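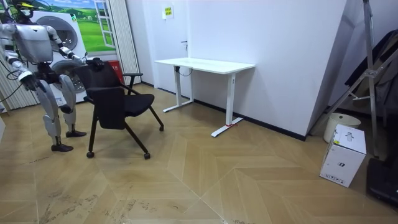 Full-size humanoid with one hand on the backrest of an office chair.

Brurkari Tumham
Remote control and hand-guided teaching kit for humanoid robots

The Tumham is a teaching kit for two-armed robots that stand or walk. An operator moves, the robot copies the motion, and the kit records what the arms, hands and legs did along with the video. The recorded runs are saved as a task file, which can be used for training or played back for checking.

It is sold to labs and shops that already own a robot. The robot is not included.

Two ways to teach

Remote control. The operator wears a pair of tracked hand controllers and a waist tracker. Arm and hand motion is passed to the robot at the scale you set. Walking is handled from the thumb sticks, so the operator can stand in one spot. This is the mode most customers use for tasks that involve furniture: rolling a chair, pulling out a drawer, holding a door.

By hand. Put the arm in soft mode, take hold of it above the wrist and move it through the task. The legs hold position during hand teaching. Use this mode for short motions at a fixed height. Soft mode is set per arm, and the other arm stays stiff unless you release it too.

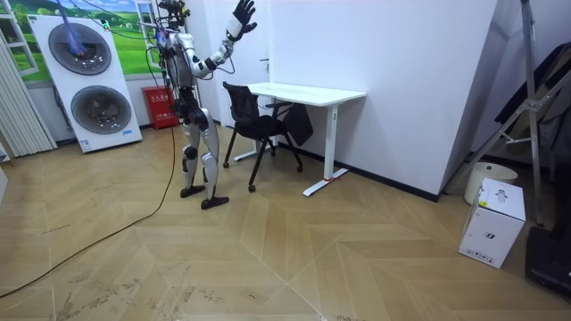 Before a session, each arm should be taken through its full reach once, overhead included, so the software can match the operator's range to the robot's. The setup screen walks through the poses and shows a green bar when a joint is matched. Repeat this when you change operators. Operator profiles can be saved, but a saved profile still asks for the overhead pose and the open-hand pose at startup.

Recording

A run starts and stops from the left controller or from the foot pedal. Bad runs can be marked during the session and left out of the export. We suggest at least 40 good runs for a single task with one object, and 100 if the object starts in a different place each time. Rolling objects need more variety in their starting angle than fixed ones do.

What is in the box

Hand controllers, left and right
Waist tracker with belt
Foot pedal
Base station, 2 pieces, with wall brackets
Fixed workspace camera with clamp
Tether cable, 10 m
Stop button, wired
Software license, one seat

The Hanmont bracket set for ceiling mounting is sold separately. Spahić hand adapters are also separate and are needed only for hands with a non-standard wrist plate. Check the adapter list before ordering.

Floor space

Leave a clear area around the robot large enough for the longest step in the task, plus arm's reach on every side. Hard floors are fine. Thick carpet affects the foot sensors and should be avoided. Route the tether behind the robot and away from the direction of travel.

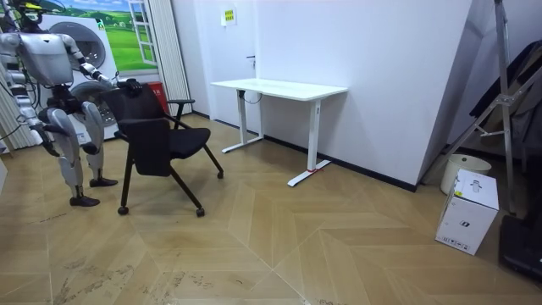 Can the robot be taught to move a chair using only one hand?
One hand is enough for most office chairs on casters. Set the unused arm to Hold in the session menu so it stays at the robot's side, and keep the steps short while the gripping hand is on the backrest.

Does the kit work without the tether?
It will run over a wireless link, with a delay of around 40 ms on a quiet network. We recommend the cable for recording and the wireless link for playback only.

Ordering

Units ship with the controllers paired. Lead time depends on the adapter. Send us the robot model and the hand model with your order, and include the firmware version if you have it.

Page last updated June 4, 2021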